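Worar extends loose sweet and snack counters to more of its supermarkets

Shoppers at Worar supermarkets will be able to buy wrapped sweets and snacks from open bins in more branches from June, the company said.

The counters were first tried in 9 stores, where they took the place of pre-packed bags at the end of the confectionery aisle. The range now runs to 200 lines, among them peanut crisp, fruit chews, milk sweets and small drinking yogurts in pouches. Customers take as much or as little as they want and pay at the till.

Hilkka Mäkelä, head of grocery at Worar, said the trial had shown that people liked to mix.

"A family bag is fine if everyone in the house likes the same thing," she said. "Most of our customers were putting four or five kinds together, and quite a few only wanted a handful of each. We had no way of selling them that before."

The clear bins are supplied by Zundis, which also makes the smaller lidded boxes that sit inside them. The boxes keep one kind of sweet apart from the others in the same bin, so that a slow seller does not need a whole bin to itself. They lift out for washing.

Staff in the trial stores asked for several changes before the counters went any further. Tags have been moved to the front lip of the bin, where they can be read by someone pushing a trolley, and the lower bins have been raised for customers using wheelchairs. Ingredients and allergen details are kept in a folder at the end of each counter and are also available from the customer service desk. Products containing peanuts are individually wrapped.

Each counter is checked before opening and again at 3 pm. Sweets that have strayed into the wrong bin are picked out by hand and put back, and anything with a torn wrapper is thrown away.
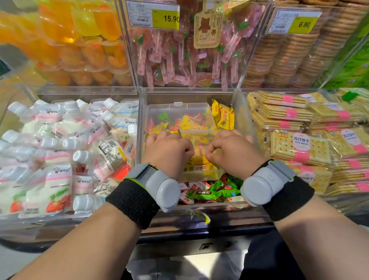 Irja Keskinen, who manages the trial at the company's largest branch, said sorting was the part of the job that had grown most.

"Children move things about, and so do adults," she said. "The afternoon check takes longer than the morning one. We have put an extra person on it during school holidays."

Worar expects to have counters in place at all branches with a full confectionery aisle by the end of the year. Smaller shops will be offered a shorter version with 2 shelves. Pre-packed bags will stay on sale alongside the bins.

Press enquiries: Lleucu Gronow, Worar press office, extension 2218.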